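About Ploltiretti

Ploltiretti is a food service company based in Merkdale. We run staff cafeterias, school kitchens and a central tray line that packs meals for clients who don't have kitchens of their own. We have 141 employees across two sites, Merkdale and Odport, and most of them work with food every day: cooking it, portioning it, setting it out, clearing up after it and washing what it was served on.

For the past few years a growing part of that work has been shared with machines. People who are thinking of working with us, or of hiring us, often ask what that means in practice, so most of this page is about that.

How we started

The company began as a single lunch counter in an office building in Merkdale. The counter did well and the building's owners asked us to take over the catering in a second building, then a third. The name comes from the first item on the original menu, a baked pasta dish that is still served in Merkdale and that some of our longest-serving cooks are tired of making.

Odport opened when we outgrew the Merkdale kitchen. It was built around the tray line, which now turns out 1000 meals on a normal weekday. Every tray has the same basic job attached to it. Somebody has to put a dish, a bowl, a piece of fruit and a condiment in the right places, check it against the order card and send it on. At the other end of the day the trays come back and everything has to be sorted.

Why we looked at automation

Sorting and setting out are the jobs people leave. In our exit interviews the same complaints came up again and again — sore wrists, sore shoulders, standing in one spot for a whole shift. We tried rotating people every two hours, and that helped with the soreness but it meant everyone did some of the work they liked least. We tried higher pay for the line positions. That helped too, for a while.

We bought our first dishwashing conveyor and tray stacker the year after Odport opened. Neither one is a robot in the sense most visitors expect. They move things of a known size in a known direction, and they do it well. What they can't do is cope with a table where a banana is next to a bowl and a bottle of ketchup is lying across a plate. Tables like that are what we see all day, and for a long time only people could deal with them.

The Tshabalala project

Tshabalala is our in-house name for the program that works on robot arms for setting out and clearing. It has its own room and a small team, drawn mostly from the Odport line. We made that choice early on. An engineer can tell you how far an arm will reach, but it takes a line worker to tell you that the small bowls slide when they're picked up from the side, or that fruit should go on last. 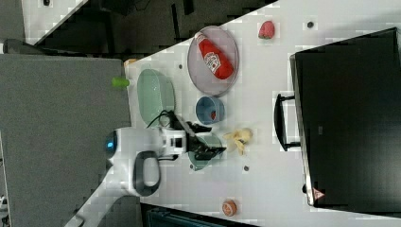
The people on the team started with the easy objects and worked up. Bowls and plates were first. A rim gives a gripper something to hold, although a shallow rim is harder than a deep one and some of our oval dishes are still slow going. Bottles are harder when they're lying down. Soft fruit is the hardest, and we don't let an arm handle it on the line yet. Berries are placed by hand at both sites.

Each new task goes through the same steps. A line worker shows how the job is done and writes down what counts as a mistake. The team then runs the task off the line, with mixed items in mixed positions, until the error rate is below the one we accept from a trained person. After that it gets a trial on one shift with a worker at the station. Some tasks have gone back to the room after the trial, and a few have been dropped. Stacking wet lids was one of those.

What has changed for our staff

No one has been let go because of a machine. We put that commitment in writing before the first arm went onto the line, and it is part of the staff agreement. The number of people who do nothing but sort has dropped, and the number who cook, check, deliver and run equipment has gone up.

There is a new position, station lead, and 12 people hold it now. A station lead looks after two or three automated stations, clears jams, swaps gripper pads and decides when to stop a machine. All of them came from the line or the dish room. Training takes 20 weeks and is paid at the full rate, and the raise starts on the first day of training.

Some of the changes have been less welcome. The line is quieter in terms of conversation, as stations are farther apart than they used to be. Several people told us they missed working elbow to elbow, and a couple of them moved to Merkdale, where more is done by hand. We changed the break schedule so that the whole line stops together, and we moved two of the hand stations next to each other. Station leads have also said that watching a machine is tiring in its own way. They now spend no more than half a shift on it.

Anyone on the line can stop any arm. The stop buttons are at waist height on both sides of each station, and using one doesn't need to be explained to a supervisor afterward. We do log the stops, and the team reads the log every week to see what should be fixed.

What hasn't changed

Recipes are written and tasted by cooks. Allergen trays are packed and checked by two people from start to finish, with no automated steps. Customers at our counters are served by a person. We have been asked by clients whether those jobs will be automated and our answer is that we have no plans for it.

Working with us

We hire for both sites all year, with a larger intake in October when the school contracts are in full swing. No technical background is needed for line or kitchen positions. Staff can apply for station lead training after six months, and the Tshabalala room takes line workers on three-month placements.

Clients and schools in the Merkdale and Odport area are welcome to arrange a visit. Tours of the tray line take almost an hour. Please wear closed shoes and leave jewelry at the front desk.

Page last updated May 2024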